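From: Joana Nogueira
To: ward-matters list
Date: Oct 29, 2024
Subject: Re: [ward-matters] Posters on the lamp posts, who must remove them?

Dear all,

I answer to the message of Mr Yakubu from last night. I keep his text here so that people who joined the list after June can follow.

> I walked from the library to the Dallik bridge this morning and the
> candidate boards are still on the lamp posts, on both sides of the road.
> The council sent a letter saying that they must come down before the
> notice of the by-election is published. Cinetti's office says it is the
> job of the printer who put them up. The printer says he was paid only
> for putting up. So who is it? And does the same rule count for the
> boards in private gardens? I have one in mine and I would like to keep
> it.
> Yakubu

First the easy part. A board in your own garden is your own matter, if it is not bigger than the size given in the council's letter and if you agreed to have it there. You may keep it until 2 weeks after the vote. Please check that it does not lean over the pavement, as we had a complaint of this kind in June from a lady with a pushchair.

The lamp posts are more difficult. I telephoned the elections desk on Monday and I was given two different answers by two different persons, so I asked for it in writing. The written answer says that the responsible person is the one who "caused the material to be displayed". In my understanding this is the candidate's agent and not the printer, also when the printer's men were the ones on the ladder. I have sent this sentence to Cinetti's office and they have confirmed that they received it. They did not yet say that they agree.

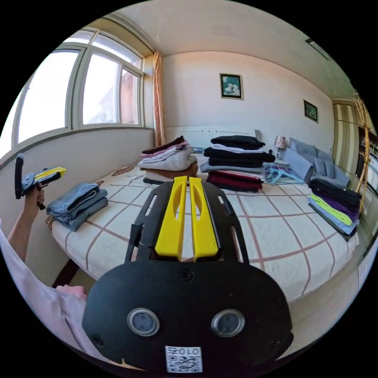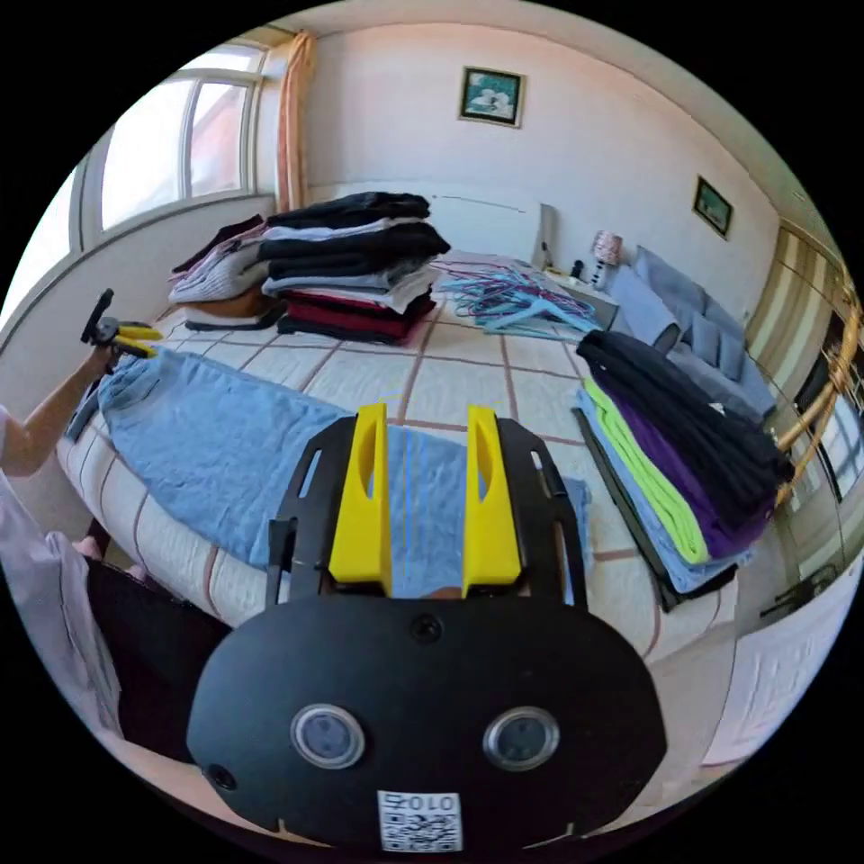
Grarnport Residents' Forum, Public Notices and Elections Group

The letter has the reference 1361. Please write this number when you contact the desk, otherwise they will open a new case and we lose our place. If a board stays after the deadline, the council can remove it and send the bill to the agent. The charge is 100 for each road and not for each board, which I find a little strange, but it is so written on page 4 of the rules.

I would like to ask members not to take down boards by themselves. I know that some of you did it last time with good intention, and after that we were accused of helping one side. If you see a board, write down the road and the nearest house number and send it to me privately. I will put everything in one list and send it to the desk on Friday. Please report boards of all the candidates, also of the one you like.

There was also the question of Mrs Dallimore's hall, if the banner of the outgoing councillor above the door counts as campaign material. It thanks him for the new roof and his face is quite large on it. The desk did not want to answer by telephone. My own opinion is that it should be covered until the vote, but I am not a lawyer and I would be glad if somebody who knows this better could write to the list.

Please cut the old messages when you reply, the last digest was very long.

With kind regards,
Joana Nogueira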